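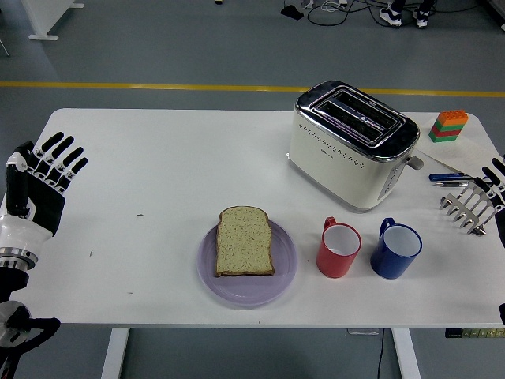
*Fig. 1. Slice of whole-grain bread on a plate, metal toast rack to the right.*

**Losby Grain Growers' Association: Technical Meeting, Minutes**

Held 1st February, Losby hall, upstairs room
Chair: Meinrad Rüegg
Apologies: the Cledon delegate

**1. Previous minutes**

The minutes of the November meeting were accepted with one correction. Under item 4, "moisture at intake" should read "moisture at storage."

**2. Variety trial, Cledon plots**

Results were tabled for the two winter wheats, Won and Millitz. Won stood well through the late wind but ripened unevenly on the lower plots, where drainage is poor. Millitz ripened evenly and was cut in one pass. Protein was higher in Won. The difference was small on the upper plots, and the chair asked that upper and lower plots be reported separately from now on.

A question was raised on seed rate. The same rate was used for both varieties, although Millitz has the larger kernel, so plant counts in spring were not equal. It was agreed that the next sowing will be set by kernel weight.

**3. Milling and baking**

The mill reported that Millitz needed a longer tempering time before grinding. Bran from Won came away in larger flakes and was easier to sift. Whole-grain flour from both lots was baked to the same recipe, with water adjusted by feel. Members objected to this last point. Water is to be weighed and written down at the next bake.

Crumb was judged closer in the Millitz loaves. Keeping quality was not tested.

**4. Storage**

The north bin showed a warm spot near the wall during the autumn checks. The grain was turned and the reading fell. The probe in that bin is short and does not reach the center. A longer probe will be priced. Until it is fitted, readings are to be taken by hand from the top hatch and entered in the bin log with the outside temperature.

The chair reminded members that grain above the agreed moisture limit goes to the dryer before it goes to any bin, including small lots.

**5. Dryer repair**

One quotation received, at 2000, for the burner and fan belt. Labor is included, transport is not. A second quotation will be requested before a decision is made.

**6. Other business**

Seed orders close in 7 weeks. Forms go to the chair. The sample divider on loan to Cledon is to be returned before the next intake.

Next meeting to be called by the chair once the second dryer quotation is in.

Minutes taken by the secretary; corrections in writing, please.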